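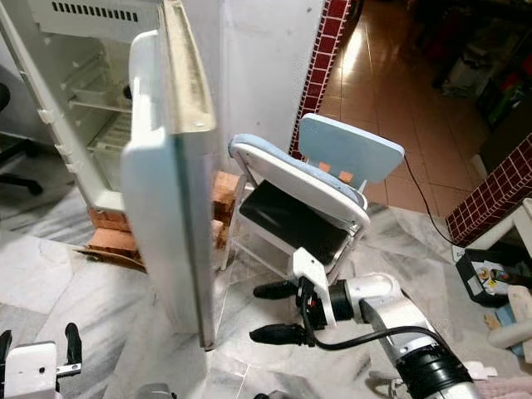
Wendero Pair, at the fridge. Yes, it does the ones on bricks.

Wendero Pair
Two-arm unit for room turnover and appliance checks
Lease from $794 per month, delivery and setup included
Model year 2023 / Ships from Stindale

Overview

Every furnished rental has a small fridge, and every small fridge has to be opened, looked into and closed again between tenants. It is the least loved ten minutes of a turnover. The Wendero Pair takes over the opening, the looking and the closing. It will also report what it finds, in plain sentences, to whoever drew the short straw that day.

The Pair has two white arms with black-fingered grippers and a camera at head height. One arm handles the door. The other stays close by to steady it or to go after whatever a previous tenant left behind. Doors that stick, doors that swing wide and doors that were hung by an optimist are all covered by the standard setup.

What it does

Opens and closes hinged doors on fridges, low cabinets and wardrobes
Lifts out items up to 32 ounces per arm
Photographs shelves, door liner and seals for the inspection record
Flags grime, missing shelves and forgotten leftovers for a person to deal with
Stops when somebody steps into its working area, and waits without sighing

What it does not do

Scrub. We are asked this on every sales call. The Pair will tell you that the top of a door is filthy, and then a human being with a cloth will go and clean it. It also does not climb stairs, move furniture or decide whose job the freezer is.

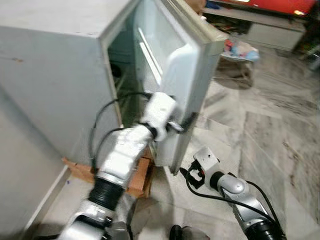

Left gripper on the door edge, right one standing by.

On the job

Karunaratne Furnished Lets has run the Pair since the spring across 231 units, most of them with a fridge nobody would choose twice. Hashini Saha runs the turnover crew. Before the lease began she held a meeting so that people could say what they were afraid of, and the list was longer than the one she had prepared.

"Half of them thought it would take their hours, and the other half were hoping it would take the fridges," she told us. "The second group has been happier."

No one on the crew was let go. The work did move around, though. Raíssa Seixas used to do six apartments a day and now does the checking and sign-off for a larger number, with a tablet, and spends a good deal of her afternoon disagreeing with the machine about what counts as a stain. She wins most of these. Her corrections go back into the settings for that building, so she doesn't have to win the same one twice.

Some things got worse. The crew used to work in twos and talk. With the Pair in the kitchen, one person can be alone in an apartment for an hour, and the first month's feedback was mostly about that. Hashini put people back in twos on the larger apartments. It costs her some of the savings and she would like us to mention that she doesn't regret it.

Annapurna Sundaram, who has been on the crew longest, asked that we also print the following: the arms are slower than she is. This is correct. They are also available at six in the morning.

Setup and training

Mieke Boersma from our Prerkent support desk comes out for the first two days. She walks the rooms with your crew, sets the door heights and shows everyone where the red stop button is, and then asks each of them to press it. Training takes 12 hours per person, paid by you, and please do pay it. We have seen what happens when it gets called an orientation and squeezed in over lunch.

Please tell us before the visit about:

Fridges raised on blocks, crates or anything else
Doors that open toward a wall or another piece of furniture
Loose cords on the floor
Glossy tile

None of these rules out the Pair. They do change how long the first morning takes.

In the crate

Two arms with grippers, mounted
Head camera
Charging base and cable
Spare finger pads, one set
Printed quick guide, which your crew will lose

Service questions go to Mahfuz Majumder at the Stindale office. Prices and lease terms last updated 12/7/23.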